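Search this project
Go
Clear search

# Stacking Rings Set: data card

Maintained by Alžběta Polák, Plernham

This card describes the ring stacking part of the Plernham toy collection. It explains which things belong to the set, how the table is prepared, which words we use in the notes and which mistakes we already know. Please read it to the end before you use the files. It is not long.

## What is in the set

The activity is a simple one. There is a post, there are rings, and the rings go on the post or come off the post. The collection has 300 sessions in total. In 100 of them the rings are put on the post, and in another 100 they are taken off. The remaining sessions are mixed: rings go on and off in free order, or a ring is only moved from one place on the table to another.

Every session has one folder. In the folder you find the pictures and one text file with the notes. The text file is written by hand, so small differences in style are possible. I have corrected the spelling, but I did not change the meaning.

## The toy

We use a children's ring-stacking toy with an orange post. The post is round at the top and it does not always stand perfectly straight. In many sessions it leans a little to one side. We decided to leave it like this, and the notes do not report it as a fault.

The rings have different looks, and the notes call them by color or pattern:

- `clear`: the see-through ring
- `red`
- `blue`
- `striped`: black and white
- `lime`: bright green pieces

Please do not search for the word "zebra" in the notes. In the first version I used it for the striped ring, and in version 2 it was replaced everywhere by `striped`.

The order of the rings is free. The toy is usually sold with the idea that the rings go from large to small, but we did not ask for this. If you need only the sessions with sorted rings, you must filter them yourself with the field `order`.

## The table and the room

The table is round and white, on one slender pole with a flat round base. It stands on carpet. I first wanted to use the long bench from the Kuscombe room, but the bench is dark and has scratches, and the striped ring was difficult to see on it. The white top is matte, so there are not many bright reflections. The shadows are stronger than on the bench, and I think this is the price for it.

Because the table has only one leg in the center, it can move a little when somebody leans on the rim. Charvát, who supplied the table, recommends not to load the edge. We keep the toy on the top and nothing heavy next to it.

A tall dark gray panel stands near the table. It hides the shelf side of the room and it stays in its place for the full collection.

## How a session is prepared

1. Wipe the table with a dry cloth.
2. Put the post on the table. It may be close to the rim, but the base of the toy must be fully on the top.
3. Put the rings in the start position from the session sheet.
4. Write the start position in the notes, from the top ring to the bottom ring.
5. Begin.

After the session, write the end position in the same way. Pieces which are not on the post are written after the word `loose`.

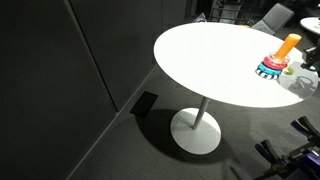 The word `loose` needs some care. It means only that the piece lies on the table and is not around the post. It does not say how it came there. A piece can be loose from the start, it can be taken off, or it can fall. If it falls during the session, the notes have the extra word `drop`. If it falls on the floor, we write `floor`, and the session ends there. I know that some users would like to continue after a fall, but on the carpet the rings roll under things and we lost too much time.

One short note as it looks in the file:

 start: clear, red, blue, striped
 loose: lime
 action: put on
 end: lime, clear, red, blue, striped

## Known problems

- In the March sessions the field `loose` is sometimes empty when it should say `none`. Please read both in the same way.
- The clear ring is easy to overlook. I checked all notes again for this ring only, but I can not promise that every one is right.
- Shadows on the white top can look like a gray object. Plokeo, the small script we use for checking, reported several of them as an unknown piece. These reports are removed.
- Morning and afternoon light are not separated in the folder names.

## Use and contact

You may use the set for teaching and for research. Please name the version number when you write about it, because the names of the rings are different in the older one. If you find a mistake, open a report and write the folder name and the line. A report without the folder name is very hard for me to follow.

Corrections are collected and go in the next version together. I do not change files in a version which is already published.

Share
Comments (2)

Related items
Stacking Cups Set: data card
Wooden Blocks on the Kuscombe Bench
Plokeo: how to check your notes
Table and Chair List, Plernham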